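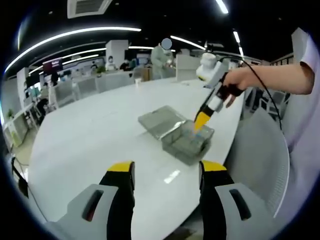 Figura 1. Caja de plástico transparente con tapa abatible y compartimentos interiores.

Materiales Poliméricos II
Tema 3. Termoplásticos transparentes para envase y pequeño contenedor
Apuntes de Purificación Robles. Revisión del apartado de ensayos: Melati Sopacua.
Versión 12/7/23

3.1 Transparencia y estructura

Un polímero sin carga ni pigmento es transparente cuando no contiene heterogeneidades ópticas de tamaño comparable o superior a la longitud de onda de la luz visible. Los polímeros amorfos cumplen esta condición de forma natural. En los semicristalinos coexisten una fase amorfa y otra cristalina con índices de refracción distintos, y las esferulitas dispersan la luz. El resultado es un material translúcido u opaco, según el espesor y el grado de cristalinidad.

Hay tres vías para obtener piezas transparentes a partir de un polímero que cristaliza:

a) Enfriar con rapidez suficiente para impedir la cristalización (preformas de PET).
b) Añadir un agente nucleante o clarificante que reduzca el tamaño de las esferulitas (PP clarificado).
c) Introducir un comonómero que rompa la regularidad de la cadena (PP random, PETG).

La vía a) impone un límite de espesor. El centro de una pared gruesa se enfría más despacio que la piel y puede aparecer una zona blanquecina aunque la superficie sea clara.

3.2 Materiales habituales

Poliestireno de uso general (GPPS). Amorfo, rígido y frágil. Tg próxima a 100 °C. Buena fluidez, contracción baja y coste reducido. Se fisura en contacto con numerosos disolventes y con algunas grasas. No admite bisagra integral: la articulación de la tapa se resuelve con pivotes moldeados o con un pasador aparte.

Estireno-acrilonitrilo (SAN). Mejora la resistencia química y la rigidez del GPPS. Tendencia a una ligera coloración amarilla, que suele compensarse con un tinte azulado.

Polimetacrilato de metilo (PMMA). Transmisión luminosa muy alta y excelente comportamiento a la intemperie. Higroscópico: se seca antes de inyectar, normalmente a 80 °C, y el tiempo se ajusta a la ficha del grado. La humedad residual produce ráfagas plateadas y burbujas.

Policarbonato (PC). Tenaz y con mayor resistencia térmica que los anteriores. Superficie blanda frente al rayado si no se recubre. El secado es crítico, ya que el agua hidroliza la cadena a la temperatura de transformación y reduce la masa molar. La pieza puede salir con buen aspecto y fallar después al impacto.

Polipropileno clarificado. Claridad inferior a la de los amorfos, pero buena resistencia a la fatiga por flexión. Es el único de esta relación apto para bisagra integral.

3.3 Magnitudes ópticas

Transmitancia luminosa total: cociente entre el flujo transmitido y el incidente, expresado en porcentaje.

Turbidez (haze): fracción de la luz transmitida que se desvía de la dirección incidente más allá de un ángulo fijado por la norma.

Brillo especular: medido por reflexión a un ángulo determinado. Depende de la rugosidad superficial y, por tanto, del pulido del molde.

Las dos primeras no son intercambiables. Una probeta puede transmitir mucha luz y presentar turbidez elevada, como ocurre con los difusores de luminarias. Al comparar materiales debe indicarse siempre el espesor. En las prácticas se emplean placas de 3 mm con ambas caras pulidas.

3.4 Diseño de recipientes con compartimentos

Los tabiques interiores se comportan como nervios. Rigidizan el fondo, pero cada encuentro entre tabique y base acumula material y puede provocar un rechupe en la cara opuesta. En una pieza transparente el defecto es más visible, porque actúa como una lente. Conviene que el tabique sea más delgado que la base y que el radio de acuerdo sea moderado.

La conicidad de desmoldeo debe ser generosa. El GPPS contrae poco y se adhiere a los machos por vacío, sobre todo en huecos profundos. Una expulsión forzada deja blanqueo por tensión alrededor de los expulsores, y ese blanqueo no desaparece.

Las líneas de soldadura se sitúan donde confluyen los frentes de flujo después de rodear un obstáculo. Se procura desplazarlas fuera de las zonas de cierre y de los pivotes de la tapa.

3.5 Tensiones internas

Observar la pieza entre polarizadores cruzados permite localizar la orientación congelada y las tensiones residuales. Las franjas muy juntas indican gradientes elevados, frecuentes junto al punto de inyección. El método es cualitativo salvo que se conozca el coeficiente fotoelástico del material y se mida el retardo. El PMMA tiene una respuesta fotoelástica débil, por lo que la ausencia de franjas intensas no garantiza una pieza libre de tensiones.

El recocido se realiza por debajo de Tg, con calentamiento y enfriamiento lentos. Para el GPPS, un horno ajustado a 100 °C queda demasiado cerca de la transición y deforma la pieza.

3.6 Impresión y marcado

La tinta moja el sustrato cuando la energía superficial de este es suficiente. Para el PP se toma como valor mínimo orientativo 38 mN/m, que se alcanza con tratamiento corona o flameado. El efecto decae con el almacenamiento, de modo que la comprobación se hace justo antes de imprimir. El GPPS y el PMMA suelen imprimirse sin tratamiento previo, con tintas cuyo disolvente no provoque fisuración.

3.7 Trabajo de prácticas

Se entregan placas de dos referencias, Savwood y Namska, sin indicación del polímero base. Para cada una:

Medir transmitancia y turbidez.
Observar entre polarizadores cruzados y dibujar la distribución de franjas.
Determinar Tg por DSC, segundo calentamiento.
Proponer el polímero y justificarlo con los tres resultados.

El informe se entrega en marzo. Los grupos que trabajen en el laboratorio Dundetti deben anotar el número de serie del turbidímetro, pues los dos equipos tienen calibraciones distintas.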